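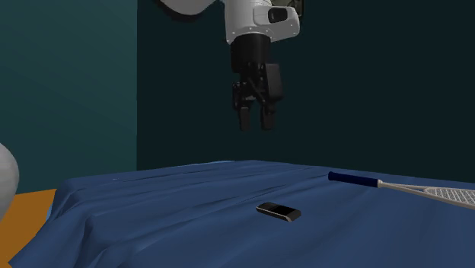
Fuven is a 70-room residence outside Flekeck that rents by the week, mostly to people in town for work or sports camps. I run housekeeping there, and since November we have had Dimel, the simulation program that comes with the Herath room arm. You build a room on the screen, put things in it, and try out the pickup jobs before the arm goes near a real bed. A typical practice room has a bed with a dark blue sheet, a racket on the right side and a small black device near the middle that could be a phone or a remote, with the gripper open above the sheet. I have reviewed cleaning equipment here before, but this is the first time I have reviewed software.

Setup took me most of an afternoon. The room editor is easy enough if you have ever used a floor plan program. Walls, bed, floor, then the objects from a library of 300. The library is heavy on electronics and sports gear and light on what guests really leave behind. I found no phone chargers with a tangled cord and no half-full cups. You can import your own shapes, but the manual gives that a single page and I had to call support twice.

The bedding is better than I expected. Sheets hang over the side of the mattress and have folds in them, and you can set how wrinkled you want the bed. That matters to us. A checkout bed is never flat, and a small dark thing on a dark sheet is what my staff miss when they strip a bed in a hurry. We have sent more than one phone through the wash.

What I don't like: lighting has three settings and none of them matches our rooms with the curtains closed. Saving a room is slow. The reports list every attempt by a code, so you end up with a second window open to look the codes up. There is no Spanish version, and half of my crew would prefer one.

Now the part other supervisors ask me about. The arm is meant to clear the bed and put found items in a tray before a person comes in to strip and remake it. Nobody on my crew was let go, and I asked for that in writing before we signed. The work did change. Room attendants used to get 30 minutes for a checkout. Management wanted to take 10 of those back as soon as the arm arrived. I said no until we had our own results, and for now the time stays as it was.

Two attendants trained on Dimel and now do the practice rooms with me. They are good at it because they know where people leave things. They get a higher rate for those hours, which took some arguing. The others are less happy. One told me she doesn't want to wait in a hallway for a machine to finish, and I agree with her. The schedule still needs work. Lost property is also a question. If the arm puts an item in the tray, we have not settled who signs for it.

I would recommend Dimel to a place our size if somebody has paid hours to spend on it. If the plan is to have a supervisor do it between rooms, I would wait for the next version. The object library needs filling out first, and so does the manual.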